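FOR IMMEDIATE RELEASE
August 13, 2018

Jakia opens orders for Killier tabletop kits for home and classroom kitchens

Jakia, the housewares company behind the Ifans range of lunch boxes and canisters, today opened orders for Killier, a set of plates, sponges and paper table covers meant for children who are learning to set and clear a table.

The kit grew out of a trial that ran through the autumn term in 7 schools and after-school programs. Teachers were given plates in plain colours, a roll of brown paper and a roll of blue tape, and were asked to mark out the table in large rectangles so that each child had a place to work in. In all, 157 children took part. Jakia changed the contents of the kit twice during that time, dropping a printed vinyl mat that slid on smooth tabletops and adding a second sponge.

"The vinyl mat was the part we spent the most money on and it was the part the schools liked least," said Remo Imhof, product manager at Jakia. "They kept going back to paper and tape. The tape can be moved when the group is bigger or smaller, and the paper goes in the recycling at the end of the week."

Each Killier kit contains four plates, two in yellow and two in a pale lavender white; two rectangular sponges; four coloured cubes; a roll of brown paper; and a roll of low-tack blue tape. The cubes are used as place markers. A child is asked to put a plate in the same rectangle as the cube, or in the one beside it, before moving on to cups and cutlery from the family's or school's own cupboard. A folded instruction sheet covers three table layouts and a clearing-up routine that starts with scraping and ends with wiping down.

The plates are shallow with a raised rim and can be washed on the top rack of a dishwasher. They will show scuffs with regular use. Replacement plates, sponges and rolls of paper will be sold separately, and the sponges will also be available in school packs of 100.

Ilaria Fabbri, who wrote the instruction sheet, said the clearing-up section was made longer at the request of parents. "Setting the table was quick to explain. Most of the letters we had were about what comes afterwards, when there are crumbs and a sticky patch and everyone wants to leave," she said. "So the sponge gets its own page now. It tells you to wring it out first, and where to put it when you're done."

The paper cover is not waterproof. Jakia recommends damp sponges only while the paper is down, and a change of paper after any spill. The tape should be lifted slowly from varnished or painted surfaces and should not be left in place for longer than two weeks. The cubes are not suitable for children under three.

A first run of 300 kits has been packed at the company's Tramuvlow warehouse. Schools that took part in the trial will be supplied first and remaining kits will go to general orders. A second run is planned for October, with a choice of plate colours. Jakia is also looking at a smaller version for two children, without the cubes, for families who are short of cupboard space.

Orders may be placed through Jakia's website or by mail using the form in the current Ifans catalogue. Damaged plates from the first run will be replaced free of charge if reported within a month of delivery.

Media inquiries: Ifor Yorath, Jakia communications office, Tramuvlow. Sample kits are available on loan to editors and reviewers.
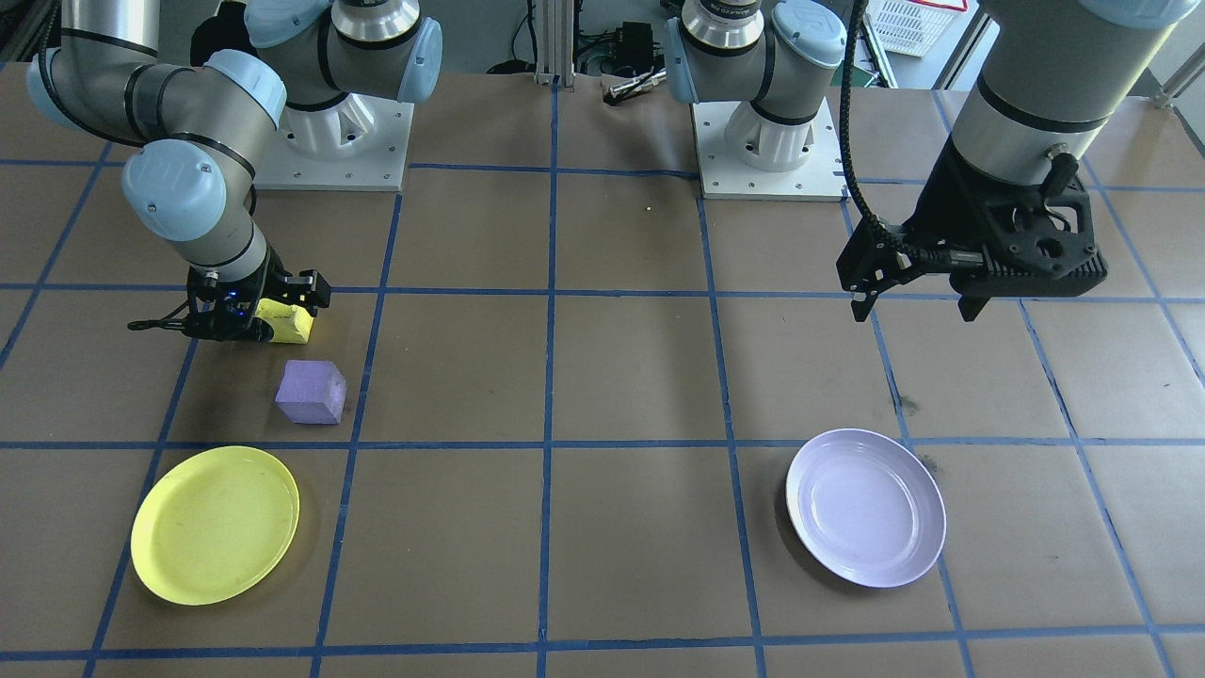
Dwynwen Ellis
Will the tape be sold on its own as well? The release lists plates, sponges and paper as replacements but says nothing about tape, and that is what we would run out of first. We change our table layout every few days and can't always find a low-tack one at the hardware store. I'd also like to know if the school packs of sponges come in yellow only.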